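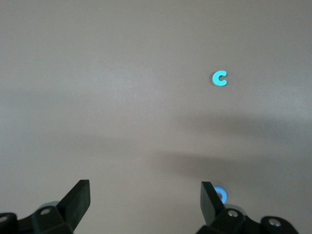 A turquoise foam letter "c" on a gray-brown tabletop.

Jalisell server update: matchmaking, save files and the January season

Iltano has published the patch notes for the next update to Jalisell, its co-op salvage game. The build goes to the test server on 12/07/2026 and to all players once the test period closes. Raed Hamdan, the lead network programmer, wrote most of the notes himself, and they are more detailed than usual.

The main change is to matchmaking. The current system sorts players by region first and by crew rank second. Under the new one, connection quality is checked before either. If the delay between a player and the host is above 83 milliseconds, the match is dropped from the list and the search continues. Players who queue as a full crew skip the check, on the grounds that they have chosen each other.

Lobby size stays at 12. Hamdan writes that a larger lobby was tried internally and put too much load on the physics of loose cargo, especially on the Trindudden map, where most of the wreck can be moved. The map does get a fix for the crane that could push crew members through the dock floor.

Save files are the other large item. Each account can now store 200 ship layouts, and the old local files will be copied to the server the first time a player logs in after the update. Layouts with parts from the closed beta will load, but those parts will appear as plain hull plates. Zdeňka Brabec of the tools team recommends exporting any layout you care about before you log in. The export option is under Shipyard, then Manage, then Write to File.

Smaller changes:
Voice chat volume is now saved per player.
The winch no longer uses power while locked.
Controller dead zones can be set separately for each stick.
The Issa engine burns less fuel at idle and slightly more at full thrust.

Ranked play is not affected until the new season opens in January. Dalal Nseir, who handles season design, says the rank reset will be partial and that the exact formula will be posted before the current season ends.

Known issues with the test build include flickering water on older graphics cards and a missing sound on the airlock door. Reports go in the test server section of the forum, with the log file attached.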